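Sleep Quality and Bedding Weight in First-Year Housing: Report of a Student Project

Submitted Tuesday, October 14, 2025

1. Background

Students entering the residence halls at Mudia often report poor sleep in their first term. Noise and late study hours are the usual explanations. The present project considered a less common factor, namely the weight and warmth of the bedding that students bring from home or buy on arrival. Heating in Obura Hall is set centrally and cannot be changed from the rooms, so residents depend on their bedding to stay comfortable at night.

2. Method

A paper questionnaire was delivered to all 240 residents of Obura Hall. It asked for the type of bedding in use, the usual bedtime, the number of times the resident woke during the night, and a rating of how rested the resident felt in the morning. Completed forms were returned by 104 residents. Forms with no answer to the question on bedding were kept for the general results but left out of the comparison.

A smaller group of six residents kept a sleep diary for two weeks. They used their own bedding in the first week and a light cotton set in the second. Room temperature was not recorded, and this limits what can be concluded from the diaries.

3. Results

Residents who used a heavy comforter throughout the term reported waking more often than those who used a sheet and a single blanket. The difference was greatest on the upper floors. Bedtime showed no clear link with the type of bedding. Morning ratings varied widely within both groups. 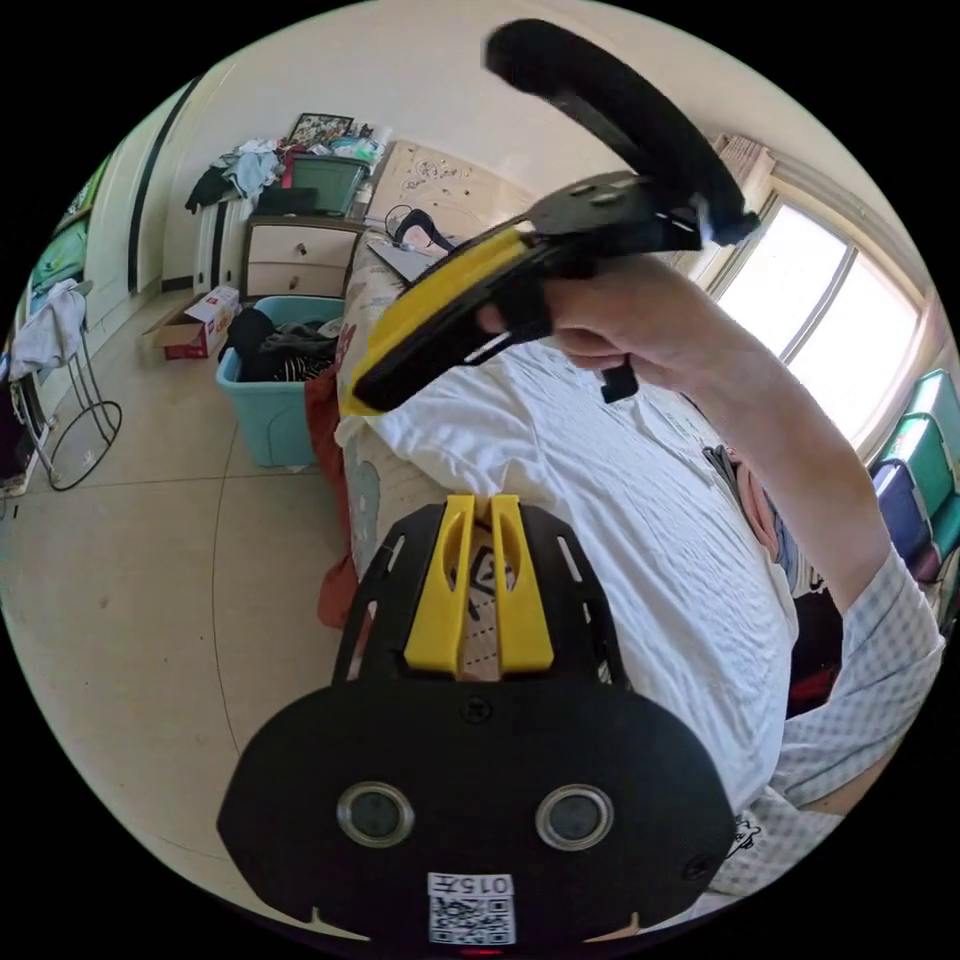
One resident wrote on the back of the form that the comforter was not the problem in itself, and that being unable to turn down the radiator before going to bed mattered far more. Similar remarks appeared on other forms, mostly from the upper floors.

4. Recommendations

The packing list sent to new residents should mention layered bedding. The questionnaire should be repeated in November with a thermometer placed in each diary room.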